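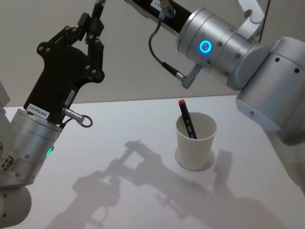
Figure 1. A dark pen in a small white paper cup.

Paper Cups and Borrowed Pens: Waste in the Student Study Rooms of Danside
Project report, second year, Environment and Society

1. Why we chose this subject

Our group wanted to study a small kind of waste that students make themselves. At first we thought about food packaging, but another group had already taken this theme. Then we noticed that many desks in the Danside study building have a paper cup on them, and often the cup is used for pens after the drink is finished. We became curious how many cups are used only one time, and if students would accept a different system.

The building has two floors with study rooms and one coffee counter, which is run by the company Naseri. A hot drink is sold in a paper cup unless the student brings a mug. There is a small discount for the mug, but the sign about it is placed behind the till and is difficult to read.

2. Method

We did the work in March and April. It had two parts. First, we collected the cups from the bins on the upper floor at the end of the day and counted them. We did this on 16 days. Second, we gave a short paper questionnaire to students in the study rooms. We received 186 answers. We had printed 215 forms, so the rest were lost or given back empty.

The questions were about how often the student buys a hot drink, if he or she owns a mug, and what happens with the cup afterwards. We tested the form first with our own class and changed two questions, as the word "reuse" was understood in different ways.
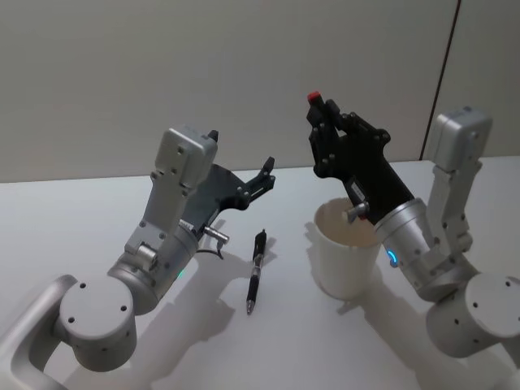

Figure 2. A paper cup and a black pen on a white table.

3. Results

On the busiest day we counted 40 cups in the bins of the upper floor. This was in the week before the examinations. The quietest days were just after the spring holiday.

Most students who answered own a mug, but they leave it at home. The common reason was that a mug is heavy in the bag and there is no good place to wash it. The only kitchen is on the ground floor and it closes at 5 pm. Several students wrote that they keep one paper cup for the whole day and fill it with water, or put pens in it. We did not expect this answer and had no box for it in the form, so it was written in the margin.

4. The deposit mug

We compared our building with the Wolloneo deposit system, which is used in the library canteen at Justov. There the student pays a deposit for a plastic mug and gets it back at any counter. We visited one time and spoke with the staff. They were mostly satisfied, but they told us that mugs disappear in the summer months.

5. Weak points of our work

We counted only one floor, and cups that were carried out of the building are missing - this makes our numbers too low. The students who answered were perhaps more interested in the environment than others.

6. Suggestions

The sign about the discount should be moved to the front of the counter. The kitchen should stay open until the study rooms close. A trial with deposit mugs could begin in September, and the cups should then be counted again on both floors.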